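Round Mesh Scrubbers and Why I Quit Sponges (Mostly)

I used to go through kitchen sponges like paper towels. Then my neighbor Shona handed me one of those round mesh scrubbers over the fence one Tuesday and told me to try it on my oatmeal pot. Well! I've been a convert for more than 2 years now, and I have opinions.

The mesh ones rinse out so much easier than a sponge. Rice, egg, dried-on cheese – a good shake under the tap and it's gone. Mine hangs on a little hook over the sink so air can get all the way through it. If it starts to smell, I soak it in hot water with a splash of white vinegar while I put the dishes away, then squeeze it out hard.

Go easy on nonstick. I use mine on steel pots, glass baking dishes and potatoes (yes, potatoes, but keep a separate one for vegetables, please).

When a scrubber gets floppy it moves down to the utility sink for muddy boots and garden pots. I buy a different color for each job, so green is dishes and blue is boots, and my husband still mixes them up.

They're great for bath toys and play food too. Anything with bumps or grooves holds onto grime, and the mesh gets in there better than a cloth. Warm water, one drop of dish soap, small circles, then leave everything on a towel overnight. Squirty toys need a good squeeze first to get the old water out.

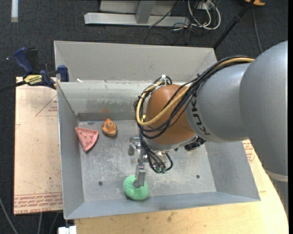
Green mesh scrubber in a gray metal bin, with a pink toy slice and a little orange toy.

Next up is the bathtub grout, if I can find my old knee pad.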